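Practice Blocks

So the first thing you should know about me is that I used to be fast. I packed sample boxes at Wornitz for nine years, little wooden swatches of paint and stain, six to a tray, and I could do a tray without looking down. I could do a tray while telling you the entire plot of a movie you hadn't asked about! My record was 553 boxes in a shift, and it's still written in marker on the inside of the supply closet door, unless they've painted over it.

Then in October they brought in the arm.

It came from Vokton in two crates, and they put it on a table in the old break room, so right away it had cost us the good microwave (the new one is down by shipping and smells like soup). Ramesh Chauhan called me into his office and asked how I'd feel about being a trainer. I said a trainer of who? He turned his monitor around so I could see the brochure.

I said yes. I'm not going to pretend I thought it over. The other choice was the Wistar building, which is a forty-minute drive and has no windows, and two of the women from my row had already been sent over there. Dolores brought me a going-away card, and I was only moving down the hall.

My job was to stand next to the table with a pair of handles and move the arm through a pickup. Reach, close, lift, set down, open. Then do it again. Vokton wanted 4,000 good ones before they'd let it near a real tray, and every one got saved with a number, and I watched what the gripper saw on a screen by my elbow.
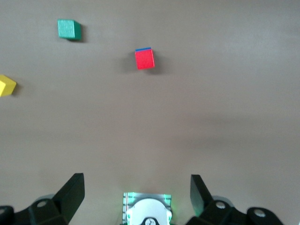

I hated those blocks for the first week. My grandson has the same kind, more or less, and he's two, and I kept thinking, this is what nine years gets you, playing with his toys under a clock. But you get interested in spite of yourself. Take a setup like the one on the screen, with the red one straight out past the open fingers and a bit crooked to them. You'd think that's the easy one, and it is, if you remember to turn your wrist a hair before you close. If you forget, you pinch it by the corners and it squirts out sideways. The yellow one way over on the left was the kind I always saved for last, with only part of it showing, because you had to swing over and go looking before you could even begin. I'd never had to think about any of that. My hands just did it. Now I was slowing down enough to notice my hands, and I'll tell you, I was kind of impressed with them.

I started talking to it, too. Turn, turn, okay, gently. You'd have done the same after a few hundred.

People came by on their breaks to look. At first they were polite about it, like visiting somebody in the hospital. Then Rodrigues from the loading dock asked me, in front of everyone, how it felt to be digging the hole. He wasn't being mean. He really wanted to know! I said ask me at 4,000, and he laughed, and I went back in and dropped the green one four times in a row.

I thought about doing it badly, sure. I could have taught it to be clumsy. I could have taught it my bad shoulder and the way I used to slam the trays when the line backed up. I did maybe a dozen sloppy ones on purpose one afternoon, and they made me feel sick, like I'd salted somebody's coffee. I told Ramesh to throw them out and said the handles had been sticking. He wrote it down and didn't look up, and he never sent anyone to check the handles.

At 3,197 they let it try by itself. Ramesh came down, and a man from Vokton in very clean shoes, and I stood there with my arms crossed because I didn't know where else to put them. It went out over the table. It stopped above the red block. Then it did this little turn, a hair to the left, and waited a second before it closed.

I do that. I wait that second. I've done it since my first week on trays, and I never told it to anyone or put it in any notes.

"Is that lag?" the man from Vokton asked.

"No," I said. "Leave it."

He typed something. I went and got my coat off the hook, then remembered it was only ten thirty and hung it back up, and picked up the handles for 3,198.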